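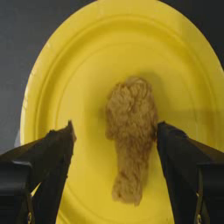

Could your cat help us test a new kidney diet?

We're looking for 48 cats (and the people who live with them!) to take part in a home feeding study starting in June. The food is called Vilo. It's a wet diet with reduced phosphate, made for older cats in the early stages of kidney disease, and we'd love to find out how well it goes down in ordinary kitchens with ordinary fussy eaters.

The study is run by the nutrition team at Rulto together with the Bellamy veterinary practice in Geltbridge. Deirdre Keane is the vet in charge and will see every cat herself.

Who can join

Your cat should be eight or older, live mainly indoors and have been told by a vet that they have stage 1 or stage 2 kidney disease. Cats already on a phosphate binder are welcome, but please tell us which one and how much they have each day. We can't take cats with diabetes or an overactive thyroid this time, or cats who have had bladder surgery in the past year.

More than one cat at home? That's fine as long as you can feed them in separate rooms.

What you'll be doing

The study lasts 12 weeks. We deliver the food to your door, and you swap it in slowly over the first ten days, following the chart in your welcome pack. After that your cat eats only Vilo, so no table scraps and no treats apart from the ones we send. You fill in a short diary each evening: how much was eaten, how much water went down, anything odd in the litter tray.

There are three visits to the practice, at the start, at week six and at the end. Each takes 45 minutes and includes a weigh-in, a blood pressure check, and blood and urine samples. Evening slots run until 7.30pm, and there's a quiet cats-only waiting room.

What you get

All the food for the 12 weeks, all three check-ups and copies of every result for your own vet. We also pay travel costs. You can stop whenever you like, and if your cat turns their nose up at the food for more than a day, ring us straight away and we'll help you switch back.

How to apply

Ask for a form at the Bellamy front desk, or ring the practice and choose extension 2680. Kai-wen Lam looks after bookings and is very happy to chat through any questions before you decide. Please have your cat's most recent blood results to hand if you can.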